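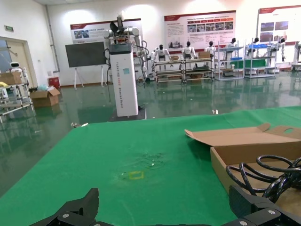 Why Do Cables Get Tangled?

Open the drawer under your television, or the old box in your garage. Probably there is a nest of cables inside. Somebody put them there neatly one day, and now you pull one and five come out together. Who made the knots?

The answer is that the cables made them, with a little help from you. Scientists have studied this question with string in a box. When the box is turned over and over, the string jumps about inside, and very soon there is a knot in it. A short string makes few knots. A long string makes many. A stiff string makes fewer knots than a soft one.

How a knot begins

Every cable has two ends, and the ends are the troublemakers. Imagine that the cable lies in loops, like a sleeping snake. Now you carry the box upstairs. The loops move a little, and one end slides under a loop beside it. Next time it goes over another loop. Under, over, under: this is how you braid hair! The box can braid a cable without any hands.

There are very many ways for a cable to be tangled, and only a few ways for it to be straight. So when a cable is shaken, it is much more likely to find one of the tangled ways. The same thing happens with a necklace in a pocket, and with the wool when a kitten has played with it.

When there is more than one cable in the same box, the problem grows fast. Each cable has two ends, and each end can go through the loops of all its neighbors.
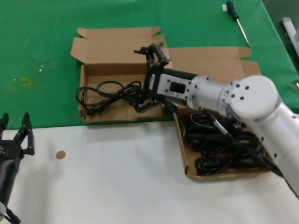 Plugs make the trouble bigger. A plug is wider than its cord, so it can slip into a loop and then not come out again, in the same way that a button stays in a buttonhole. If you look at a box full of black cables, it is hard to say which loop belongs to which plug, but a connector with a silver-gray tip lying on top of the pile is easy to find. That is a good place to start. Hold the plug and follow its cord slowly with your fingers. Do not pull hard. Pulling makes a small loop close, and a closed loop is a knot.

A good way to sort a box of cables

You need a table, a second box, and some patience. Ask an adult which cables you may touch. They must all be unplugged from the wall, at both ends.

Put the two boxes side by side. The full one is for the cables that are still waiting, and the other one is for the cables you have finished. Find one plug and lift it up a little. Shake it softly, so that the other loops can fall off. When the cable is free, lay it on the table and make it straight. Then coil it in rings as wide as a dinner plate, and lay it in the second box. 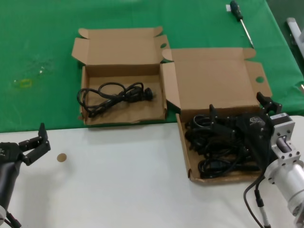
Take only one cable at a time, even when two of them seem to come together. If a knot is too tight, push the cord into the knot from both sides. The knot becomes fat and loose, and then you can open it.

How can we keep them tidy?

A cable of 100 inches can make a lot of loops, so it needs something to hold it. You can use a strip of cloth, a twist tie from a bag of bread, or an empty paper roll. Close the tie softly. If you bend a cable very sharply in the same place many times, the thin metal wires inside can break, and then the cable does not work anymore, although it looks fine from outside.

It helps also to write a small label, for example "lamp" or "printer", and to put it near the plug.

Words to remember

Coil: to lay something long in rings, or the rings themselves.
Connector: the part at the end of a cable that joins it to another thing.
Cord: another word for a cable, most often one that brings electricity.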